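How to Get Ready for a Fashion Event You Won a Ticket To

Winning a pass is the easy part. The email usually comes a few days before the event, and most people spend that time worrying about shoes. The steps below cover the rest. They are based on the Nivura pop-up night in August, but they work for most shopping parties and small runway shows.

Step 1: Confirm your name is on the list

Reply to the winner's email the day you get it. Use the name on your ID. Giveaway passes are often kept on a separate list at the door, so ask which table to go to. At Nivura there were 15 contest passes, and they were handled at the side entrance on Quaye Street.

Step 2: Set a budget before you see the racks

Decide on a number and bring it in cash if you can. Small labels sometimes take cards only over a certain amount. Check the return policy too. Evidano, which sells mostly scarves and belts, gives store credit only on event purchases.

Step 3: Plan one outfit and try it on

Wear the whole thing at home for an hour, including the shoes and the bag. Choose a top you can pull another top over, as fitting rooms fill up fast. Leave the big coat at home or find out if there is a coat check – some venues charge for it.

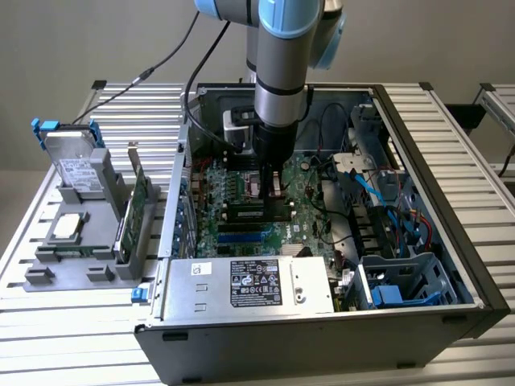
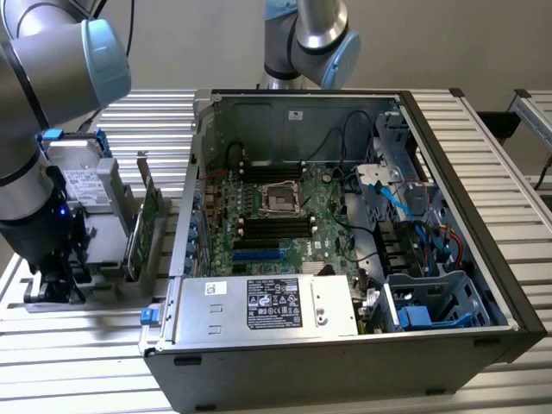
Step 4: Arrive early

Doors at these events usually open at 6 p.m. Be there by 5:40. The first half hour is the best time to shop, and the designers have time to talk. Eugeniusz Tokarz, who cuts the jackets for Biludport, took my sleeve measurements on the spot and wrote them on the back of his card. By 7:30 he had a line.

Step 5: Walk the room once before you buy

Go past every table first and note the prices in your phone. Then go back to the two or three pieces you still want. If there is only one in your size, ask the seller to hold it for ten minutes. Most will.

Step 6: Find your seat for the show

Contest passes are normally standing room. Pick a spot near the end of the runway, where the models stop and turn. Put your shopping bags behind your feet and keep the aisle clear.

Step 7: Follow up

Tag the host and the labels you bought from within a day or two. If you ordered something made to measure, keep the receipt and write down the pickup date. My Biludport jacket was ready in 9 days.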